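Home | Posts | Bench notes | Parts bin | About

Search this site Search Go

Rod versus fingers: two end tools, one tabletop

Most of the past month went to one question: whether a plain rod is a good enough end tool for tabletop pushing work, or whether I should keep the parallel gripper mounted and push with its fingers closed. I had been doing the second for a year because changing tools is tedious. Sveva Lo Presti, who shares the bench with me in Lollumville, had been telling me for most of that year that my push data was bad. She was right about part of it.

The setup is the same for both tools. Same arm, same fixed camera, same maple board bolted to the table, same set of printed blocks. The controller is a Nola, which takes Cartesian velocity targets and does its own limiting. I left its gains alone for the whole comparison. The temptation is to retune per tool, and then you end up comparing tuning sessions.

The parallel gripper is the Skesinell two-finger unit with the flat pads. Closed, the fingers make a rectangular bar. If the wrist is square to the push direction, you get a flat face against the block and the push is stable. If the wrist is off by a few degrees, you are pushing with a corner, and the block rotates away from it. That can be corrected, but it makes wrist yaw part of the problem, and the person on the joystick has to think about a third axis that contributes nothing to the task.

The rod has no yaw. It is round, so contact looks the same from every side. Commands drop to x and y at a fixed height, and the height is set once in the morning and checked again after lunch. On paper the cost is that a single contact point is less stable than a flat face. In practice a cylinder rolls off either one if you push off center, and on a star the rod settles into the notch between two points and stays there better than the closed fingers ever did.

Test procedure: start from a scattered layout, move a named block to a named neighbor, stop when they touch. We ran 98 pushes per tool, alternating tools by half day so that room light and operator fatigue would be spread over both. A push was scored as failed if the block left the board, if the wrong block was displaced more than one block width, or if the operator gave up.

The closed fingers failed 37 times. The rod failed 3 times. I expected a difference but I did not expect that one, so I went back through the finger failures on Wednesday evening. Most were displacement failures in crowded areas. The closed fingers are wide, and there is no way to get them between two blocks without moving one of them. The rod fits in gaps that the fingers can't enter. Nearly all the rest were corner contacts that spun the block, followed by an operator chasing it.

Some caveats. Sveva drove more of the rod sessions than I did, and she is better at this than I am. The flat pads were also worn, and one had a slight toe-in that I only found afterward with a square. New pads would help the corner contacts. They would do nothing for the width. 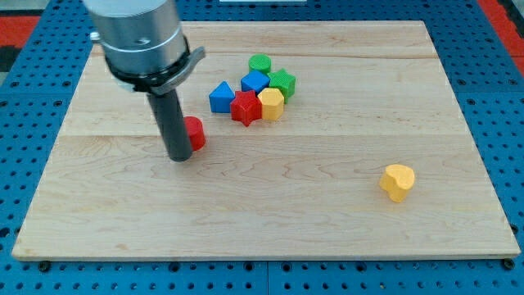 Shape matters more than I had assumed. The hexagon is the easiest block to push with the rod, as it gives you a flat side from almost any approach. The heart is easy from the lobe side, where the rod seats in the cleft, and poor from the point. Squares behave well if you hit the middle of a face. Plain cylinders are the worst of the set, and all three rod failures were cylinders pushed too fast.

Speed was the other thing worth recording. The default velocity cap on the Nola is too high for round blocks. I cut it in half after the comparison was finished and the cylinders became manageable, at the price of longer episodes. There is probably a better value between the two. I have not looked for it.

Camera notes, for those who asked last time: the rod hides less of the board than the gripper body did, but it still covers part of any block directly behind it. The Pangilinan tracker handles partial cover reasonably well as long as some of the top face is visible. When it loses a block it holds the last pose for a few frames and then drops it, and I log that as a gap. I don't interpolate.

The rod stays on for pushing. The Skesinell goes back on when we return to stacking, with new pads, and I will repeat the corner contact runs then with the wrist locked. Sveva wants to try a thinner rod first. I want to try a soft sleeve on the current one, which should add some friction at the contact point and might settle the cylinders without the lower speed cap. The sleeve material is on order.

3 comments | Share

Older post | Newer post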